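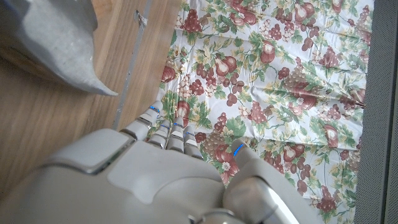 Our employer is bringing in two-armed robots for bench work. What happens to our jobs?

I work at the Duton site with 43 people, mostly sorting and wiping down returned housewares. Management says no layoffs before July. Has anyone been through this?

Modupe Okafor
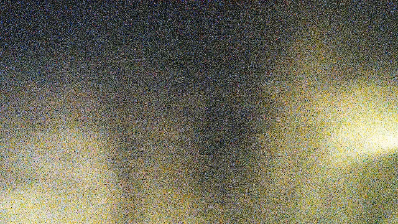 We went through it at Lawal. The first months were slow – the arms needed someone near them all shift, and that person was usually whoever had done the job by hand. Nine of us moved to setup and checking. Two left. Get the retraining hours in writing, and ask who covers your quota while you're in class. Ours stayed at 1000 pieces a week and that caused most of the arguments.

Danjuma Oyelaran

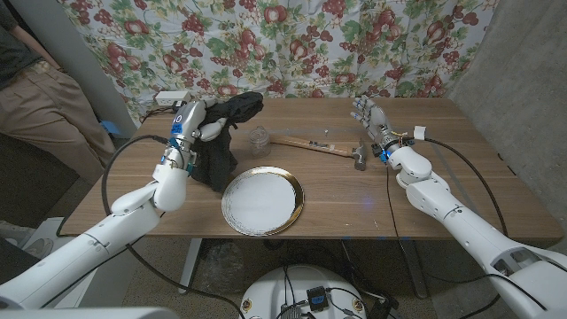
Does the pay change if you move from the bench to watching the robot?
Mine went up by 91 cents an hour, but only after we asked for a new job title.

depends on your contract. read it
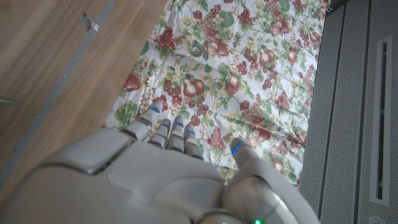

Who gets blamed when the robot drops something?
At our place it goes in a log under the machine's number, and the operator signs only for the restart. Ask for the same before you start.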